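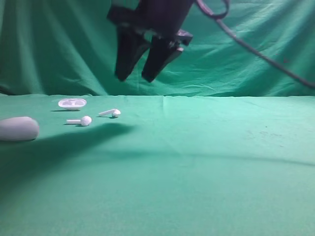 According to the Sarnanen campaign, the directive on loose tea should never have left Brussels, and its spokeswoman would like that on the record before she takes any questions.

She runs the campaign from two rooms above a shop in Flilgate. The rule would make sellers print the origin of every leaf in a blend. "We have 505 members and most of them employ fewer than 6 people," she says. "They can't redo their labels each April."

I put it to her that buyers might want to know.

"Then they can ask. They always have."

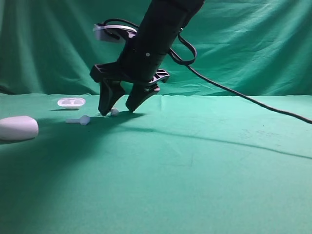
Photo: Hudetach

She is less sure about leaving the Union over it, as some of her members want. "I get letters. I answer them. I tell them we sell a lot of tea to the Germans."

Her own MEP has not replied to her since spring. The Hidayat group, which backs the directive, puts the cost at 50 euros a shop, a figure she calls silly.
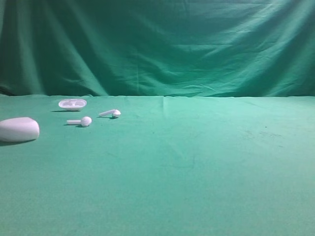
The vote is expected before the winter break, and she thinks it will pass with small changes. "We'll ask for two more years," she says. "We might get one."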